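Subject: Re: [catchment] Reed bed proposal for the Tremon outfall
From: Maarja Vasiliauskas
To: catchment list

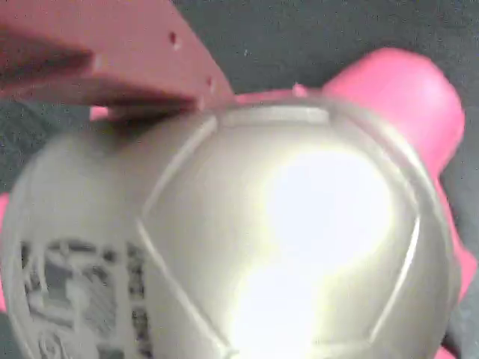
Silver sphere with raised seams, close up.

Araceli, thanks for sending the summary round. I've read it twice and the appendix once, and I'm still not persuaded.

On Monday Araceli Barajas wrote:
> The Wekavero report is now in and I think it's good news. They
> recommend a reed bed of 1,430 square metres below the existing
> settling tanks at Tremon, taking the whole of the dry weather flow.
> They expect ammonia at the outfall to drop by 33 per cent, with
> hardly any running costs after the first year. Eustaquio has walked
> the site with them and is happy with the levels. I'd like us to
> write in support before the end of March. Any objections?

Yes, a few.

The 33 per cent first. Where does it come from? The appendix gives it as a single figure with no range and no season attached. Reed beds do their best work on ammonia when it's warm and there's plenty of oxygen getting down to the roots. Our bad readings come in January and February, when the stream is high, the plants are dead stalks and the bugs have more or less gone to sleep. If the figure is a yearly average it could hide a bed that does very well in July and next to nothing in winter. I'd want to see it split by month before I put my name to anything.

Then the flow. "The whole of the dry weather flow" sounds generous until you ask what happens on a wet day. Half the old streets in Tremon still have roof water going into the foul sewer, and the report says so itself on page 3. So on the days that matter most, the extra goes over the weir and round the bed. Has anyone asked how often that would be? I couldn't find it. Yolotzin's overflow log would answer the question in an afternoon, and as far as I can see it wasn't used.

"Hardly any running costs" I simply don't believe. The bed at Makville was sold in the same words. Dayana Rosales will correct me if I've got this wrong, but my memory is that the gravel at the inlet end clogged in the second winter and had to be dug out and carted away, and that the sludge on top of it counted as waste and had to be paid for as such. The settling tanks at Tremon are older than the Makville ones and are emptied less often. Solids that get past the tanks end up in the gravel. There's no line for emptying the tanks more often and no line for new gravel.

I've nothing against reeds. The Mofokeng bed has been running for years and the last set of results I saw were decent, but that one has 2 cells, so one can be rested while the other works, and it gets a much weaker effluent to begin with. Tremon would have a single cell. When it needs work, what happens to the flow?

As for the levels, I'd trust Eustaquio Trujillo on a slope before I'd trust most people with a laser. But a site can fall the right way and still be too small.

So could we please ask Wekavero for:

- the ammonia figure by month, and the water temperatures they assumed
- the number of days a year when flow would bypass the bed
- what they have allowed for desludging and gravel, and who pays
- the cost of splitting the bed into two cells

If the answers are good I'll sign the letter, and I'll say on this list that I was wrong to grumble. Until then I'd sooner we wrote to say we're interested and have questions – the end of March is their deadline, after all, and I haven't seen any reason why it has to be ours.

Yolotzin, is the overflow log still kept in the same spreadsheet, and does it include last winter?

Maarja

--
Maarja Vasiliauskas
catchment list, stream sampling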